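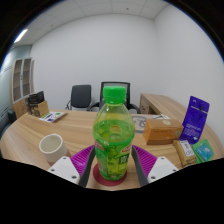 Newsroom > Press releases > Products and service

Filed under: Handling equipment, Maintenance, Customer notices

Wakedier issues new care and set-up procedure for Cirora hand-held gripper

Wakedier has published a revised procedure for the set-up, routine care and repair of its Cirora hand-held gripper. The procedure replaces the service notes issued with the first units and applies to all 147 grippers now with customers. It takes effect in February.

The Cirora is held and worked by a person. It carries a camera that looks out along the fingers, and its recordings are used to prepare handling tasks for robot arms fitted with the same fingers. A small fault in the fingers or pads can therefore be carried into every recording made during a session. The new procedure sets out what must be checked before work starts, what may be replaced by the user and what must be returned to the company's workshop in Doãn.

Each session now begins with an inspection of the two finger housings. The operator confirms that the screws on both housings are fully home, closes the fingers with nothing between them and checks that the two inner plates meet along their length. If one plate leads the other, the gripper is to be set aside and the finger on that side refitted. Screws are to be tightened by hand with the driver supplied. Power drivers must not be used on the housings.

The ribbed pads are treated as wearing parts. They are to be changed as a pair after 600 grips, or earlier if a rib has split or has begun to lift from its backing. Pads of different ages must not be fitted together. Replacement pads are made by Gudness and are sent out in matched pairs, with a record slip on which the date of fitting and the serial number of the gripper should be entered.

"Most of the units returned to us last year needed no more than a new pair of pads and a proper realignment," said Rigoberto Palacios, head of service at Wakedier. "Our customers are well able to do that work at their own desks, and the procedure now gives them clear permission to do so."

Following any change of pads or fingers, the operator carries out a short holding check. An ordinary capped drink bottle is stood upright on a level table and gripped from both sides below the shoulder. Both pads should touch at the same moment, and the bottle should stay upright while the grip is closed and released. The check is repeated with a lighter object, such as an empty cup. The result is entered on the record slip.

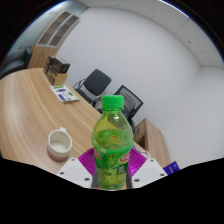
Cirora hand-held gripper closed on a drink bottle, with a ribbed pad at either side.

The procedure also covers the camera. The lens is to be wiped with a dry cloth before use, and the operator should confirm that both fingers can be seen in the live view. Liquid cleaners must be kept away from the lens and from the joint between finger and housing. Pads may be washed in warm water once removed, and must be fully dry before they are put back.

Repairs to the closing mechanism and the camera mount remain with the workshop. Users are asked not to open the body of the gripper, and units which have been opened will be examined before a repair is quoted. The workshop received 108 units for service in the last financial year, of which 81 were sent in for pads or alignment alone.

"We tested the wording with operators who had never serviced a gripper before," said Dardo Cisternas, technical author of the procedure. "Where they stopped or asked a question, the text was changed."

Printed copies will be supplied with each order of pads. Customers who hold the earlier service notes are asked to destroy them. A telephone session for site supervisors will be held on Friday at the service desk's usual hours, and places may be reserved through the press and customer office.

Press and customer office, Wakedier, Doãn | © Wakedier. All rights reserved. | Back to top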